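Speaker notes: Booking terms and station planning for private workshop groups
Efa Hopkin, Amum
Tue 11 November, Dedava, second session after lunch

Slide 1. Title
Introduce myself, job title, how long with Amum. Say that the talk covers private groups only: office teams, showers, birthdays, reunion parties. Public ticketed classes have different terms and I will not get to them. Slides go out by email tonight. Questions at the end, except on the deposit slide, where I stop.

Slide 2. What a private booking is made of
Hold, deposit, headcount, allergy form, balance. Each one has a date and each date belongs to either the host or the office. Most disputes we handle come from a date that was never written down on the host's copy. Read out the five items slowly. People photograph this slide, so leave it up.

Slide 3. Holds
A hold is free and lasts seven days. It blocks the room and the instructor but not the ingredients. Only one hold per slot. If a second party asks for the same slot, we tell them the expiry date and offer to call. We do not shorten the first hold. We tried that in February and had to refund a host who had already told her guests.
In Skestidico the hold expires on its own at midnight. The reminder email has to be switched on separately, under the venue settings, and it is off by default. Mention this twice.

Slide 4. Contents of a station
Each station is set before guests come in. Base items stay the same for every theme: board, apron, towel, bowl, basket, recipe card. Theme items are added last. The basket carries the produce for one recipe, and guests work out of it until it is empty.

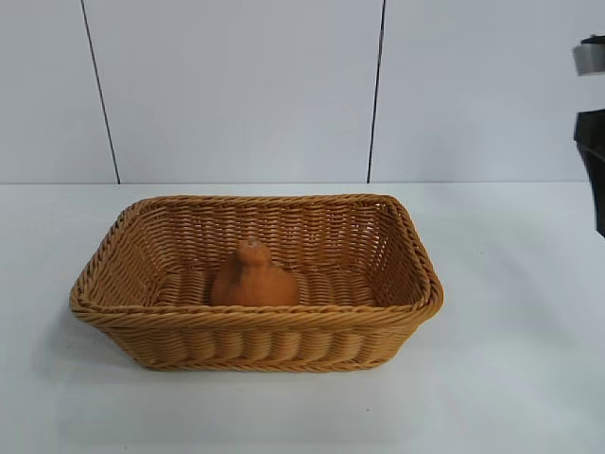 Station basket, woven, with braided rim.

Point out that the wide opening matters more than the depth. Guests reach in with wet or floury hands and a deep, narrow container slows the whole table down. Line with parchment for anything with soil on it. We wash the baskets in lukewarm water and dry them upside down on a rack.

Slide 5. Deposit
Stop here for questions.
The minimum spend for a private group is $2000. The deposit is half of that, fixed, and does not change with the theme. We used to take a percentage of the quoted total, and the quoted total moved every time the headcount moved, so the office was sending out corrected invoices for sums under ten dollars. A fixed deposit removed that work.
Expected question: what about very small groups? Answer: they can still book, but they pay the minimum. We say so in the first reply, before a date is discussed.
Expected question: do we take the deposit by card? Yes. The card fee is ours.

Slide 6. Cancellation
More than 60 days out: full refund of the deposit. After that the deposit is kept but can be moved once to a new date in the same calendar year. Inside the final week, the balance is due in full, whether or not the group comes.
The one-time move is the part that needs careful wording. "Once" means one change of date. A change of start time on the same date does not use it up. A change of theme does not use it up either, but it may change the balance. Show the paragraph from our terms. Read the last sentence aloud.
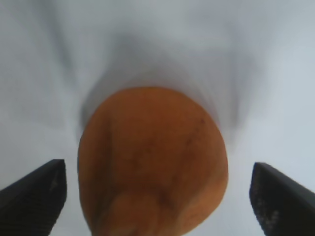

The other point on this slide is who may cancel. We accept a cancellation only from the name on the booking, in writing. Showers and birthday parties are often planned by several people at once, and a friend of the host will sometimes call the office to say the date is off. The office replies to the host by email and takes no action until she answers. Put the host's name in the subject line so the thread can be found later.

Slide 7. Headcount
Final headcount is due with the balance. It can go up after that if there is room. It cannot go down for billing purposes.
Our large room seats 37 with the center tables joined. That is a seating limit. The working limit is lower for any theme with a hot plate, as the outlets along the window wall share a circuit. Advise the audience to keep two limits per room in their booking software, one for each case, and to let sales staff see only the lower one. Skestidico calls this field "display capacity." Other systems may call it something else.
If time is short, skip the story about the extension cords.

Slide 8. Allergy form
One form per guest, not per group. The host forwards the link. Forms close when the headcount closes. A guest with no form on file is seated at the Bravo station, our plain setup, which leaves out nuts, dairy, egg and wheat. The recipe card there is different and the instructor needs to know before the introduction starts. Print the Bravo list on colored paper. Do not rely on a tablet at the front of the room.
Be clear that the plain station is not a medical guarantee. Same kitchen, same air, same sink. The sentence is in our terms and it should be in theirs.

Slide 9. Setup check

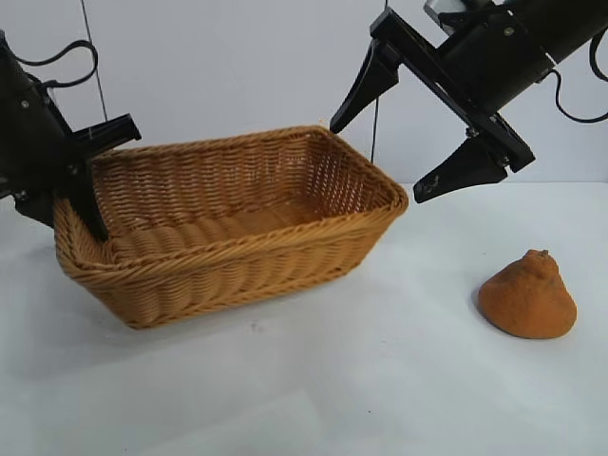
The check takes place after all stations are set and before the doors open, and it is done by someone who did not do the setting. They carry the recipe card and compare it with each station in turn. Quantities first, then tools, then labels. The rule on strays is simple: an item on the table outside its basket, like the orange cone-shaped one on the right, is logged as unassigned until the checker has matched it to a line on the card. If there is no matching line, it goes back to the store shelf. It does not go into the nearest basket. Last, the checker initials the sheet and writes the time.

Slide 10. Balance and final invoice
Invoice goes out the morning after. Extras go on a separate line each: added guests, take-home boxes, late finish. A late finish is charged per half hour and starts when the instructor says so aloud to the host. Tips are not on the invoice. If the host asks, the instructor may accept cash.
Purchase orders: get the number at the deposit stage. Office teams often cannot pay without it, and finding it afterward costs weeks.

Slide 11. Dates on one page
Same five items as slide 2, now with the deadline and the owner next to each. Leave up during questions.
Spare slides after this: sample host email, sample hold reminder, room plan for joined tables.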